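Kukport sorting room, update for Gretier
2022-01-09

Hi all! Quick one this time. The Ronska shelves are up (finally), two of the 12 drawers still stick, and we've started on the odds and ends that came over from Goicoechea. It's slower than I'd hoped, but I'm enjoying it!
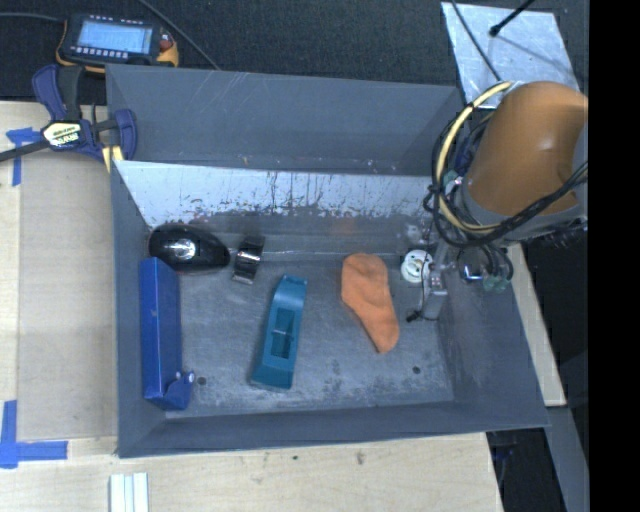 Metal bin

A real mix in there – a long blue box, an orange cloth, a teal plastic thing I still need a drawer for. The bin's scuffed all over and I'd like to keep it anyway.

Still to do

Labels, then the last 5 crates. I'm hoping to be through by July.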